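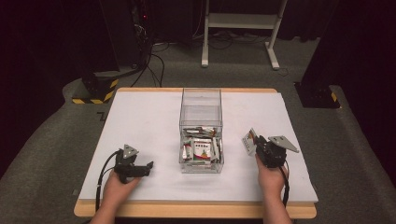
Ticket: snack box on the white table, packets jamming / not coming forward
Site: Clandbridge, room 4
Raised by: Yareli Tlapale
Priority: low (people are moaning though)
Status: open

Problem
Clear box, tall open top, snacks drop down into the lower bit. Put a new lot in this morning, by half ten people were saying they couldn't get one out. Packets wedge across each other and sit there. You have to reach in from the top and fish about. Sleeves not ideal.

Box is the Tallby one. Old Sugawara tub never did this but it had a lid that split, so binned.

Tried so far
- Shook it. Two came loose, then stuck again.
- Took the lot out, wiped the inside with a dry cloth, put them back by hand. Better for an hour.
- Turned box round on the table. No differnce.
- Rang Stirnier (they supply the packets), asked if the size had changed. Lady said same wrapper as before, order ref ends 502. Will check with warehouse.

Notes
Current lot are the mostly white wrappers with the coloured printing. Slippery on the outside, ends catch on each other. My guess is overfilling. The carton says 300 and someone has tipped in as many as would go. Please don't.

Update, 2.15pm
Took a good few out and left the rest in the bottom. Much easier, you can get hold of one by the end and lift it straight up past the rim. Spares are just on the table by the box for now, will find a bag. 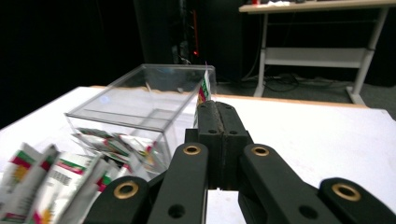 Next steps
1. Keep the pile low, bottom section only. Top up little and often.
2. Put them in flat if you've got time. Tipping is what makes them stand on end and lock.
3. Lift out by the top end, green and red bands. Pulling from the middle drags the others up with it.
4. Loose ones on the table, eat those first pls.

Still waiting on Stirnier re wrapper size. If it is the wrapper then we need a wider box, Tallby do one but it's on back order till October.

Don't close this yet, want to see how it goes after the next top up. Yareli

Re-checked 4pm, no new complaints. Somone has moved the cloth, it lives under the sink.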